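Workshop notebook, Plardale
1 December 2022

Glaze test, batch 88. Vesna Hoxha wants a satin white for the Brornia order and I have now produced every white except that one. Today's tiles came out of the kiln the colour of old dentures. Bujar Dervishi called it "heritage", then went off to find his calipers. 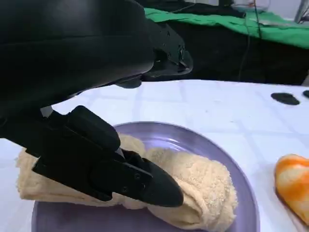
Changed 2 things at once, which I tell everyone else not to do. Cut the zinc by 3 per cent and stretched the hold at top temperature. Tile 7 is the closest: good surface, no pinholes, slight crawl at one corner where I suspect my own thumb. The Grgić clay body still shrinks more than the one we used in May, so the old notes are no help, apart from the drawing of a duck.

Tried the Akex frit in a small bowl as well. It ran off the foot and is now part of the shelf. Shelf needs grinding — my job, apparently.

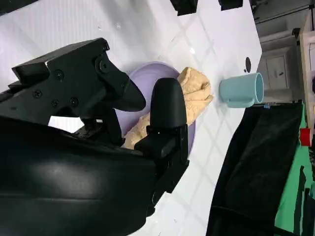
Next firing: zinc back where it was, keep the long hold, slow the cooling through the last stretch. Vesna wants six tiles, labelled on the back in oxide this time, as my pencil burns off and we end up arguing over neighbours. Bujar to check the cone pack. Kiln wash is low, order more.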